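[quilt-talk] Re: washing an old quilt, red bleeding??

From: Efa Gough
To: quilt-talk list
Date: 18 November 2024
Subject: Re: washing an old quilt, red bleeding??

On the list, Powell wrote:

> Hi all. Got my aunt's quilt out of the cedar chest and it smells
> like a cedar chest. Also mothballs. Some yellow spots along one
> fold. It has red patches and the background is white so I am
> scared to death of the washer. No idea what year it is, she
> quilted from when she was married until her hands gave out.
> Can I wash it at all? My sister says dry cleaner. My neighbor
> says bathtub. The last thread on this in the archive ends with
> two people arguing about vinegar and no answer.
> Also is it true you can set the dye with salt?

Powell, typing this fast, dinner's on. Others will jump in I'm sure.

Short version: test first, then bathtub, no dry cleaner. Not unless it's silk or velvet or has wool in it and even then find somebody who does textiles, a regular shirt place will press it flat as a board.

Salt, no. Vinegar, also no. I know, I know, everybody's grandmother. Mine too. Salt helps at the dyeing stage with some dyes, in the dye pot, years ago, that ship sailed. What's loose in the cloth now is loose. You want it OUT of the cloth and down the drain before it lands on the white. That's the whole game.

Testing. White cotton rag, damp, cold water. Press on the red, count to thirty, look. Then again with warm water. Then again with a drop of the soap you plan on using, because I have had reds sit there nice as pie in plain water and then let go the second soap touched them. Do every red, not one red. Scrap quilts especially, two reds that look the same can be ten years apart. Do the browns and the purples while you're at it. Old browns worry me more than reds, they rot. If the cloth feels crispy or you can see little slits in it, stop, do not soak, write back to the list.

If the rag comes up clean, go ahead. If it comes up faint pink you can still go ahead but use LOTS of water. If it looks like you cut yourself, air it out over a rail for a couple weeks and leave the washing alone till you've talked to someone who's better at this than me.

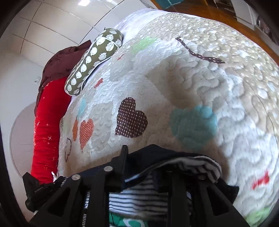 Now the tub. Scrub it first and rinse the cleanser out really well, I once left a streak of bathroom cleaner in there and got a pale stripe for my trouble. Lay an old sheet in the bottom, big enough that the ends hang over the sides. You will lift the quilt by the sheet. A wet quilt weighs a ton and if you haul it up by a corner the old stitches go pop pop pop and you'll hear it and you'll cry.

Fill it deep. Water over the quilt by a good few inches. Soap in the water BEFORE the quilt goes in, and something plain with no brighteners, no perfume, no oxy anything on the first go. Open the quilt out as much as the tub allows, accordion fold, not a wad. Press down with flat hands. No scrubbing, no wringing. Water will go the color of tea, don't panic, that's just dirt and age.

Drain, refill, press, drain, refill. I did 3 rinses on the Lurkeveck quilt and thought I was done and the fourth came out brown. Keep going till it's clear. If you see pink in the water do not let it sit! Drain right away and fill again. Sitting in pink water is how you get pink quilt. Don't leave it half wet over night either, dye creeps along while it dries slow.

Yellow spots on the fold, could be wood acid from the chest, could be old starch. A long soak in plain water sometimes gets it, up to 2 hours, with you checking. Sometimes it gets lighter and that's all you get. I wouldn't chase it. No chlorine bleach, not ever, not a capful.

Drying. Towels, roll it, press the water out, fresh towels, again. Then flat. I put a clean sheet on the lawn, quilt face down, another sheet on top for the birds and the sun. October is about the last month I'd try that here so for you right now it's the spare room floor and a fan. Turn it when the top feels dry. Not the clothesline, same reason as the corner thing.

Smell. Try airing first honestly before any of this. Mothballs take forever, we had one at the Zostasley guild that went in and out to the porch for 56 days (somebody kept a chart) and it did come right in the end without a drop of water. So if the spots don't bother you and it's only the smell, maybe you don't need to wash at all.

Storage after. Out of the cedar chest, or at least line the chest with a washed sheet and swap it now and then. Refold on different lines every few months. Best place for a quilt is flat on a spare bed if you have one, with the shades down.

New quilts totally different story, by the way. Anything you made yourself from prewashed cotton, machine, cold, gentle, a couple color catchers, done. People read these threads and then get afraid of their own crib quilts.

To whoever asked off list about insurance, mine got appraised at 135 dollars and the appraisal cost nearly that, so, your call. And the class handouts are still in the files section under Stereo, don't ask me why it's called that, it was there before I joined.

Powell can you tell us if it's hand quilted, and if the backing is one peice or seamed? Might help date it. And post what the rag looks like.

Timer's going. More tomorow.

Efa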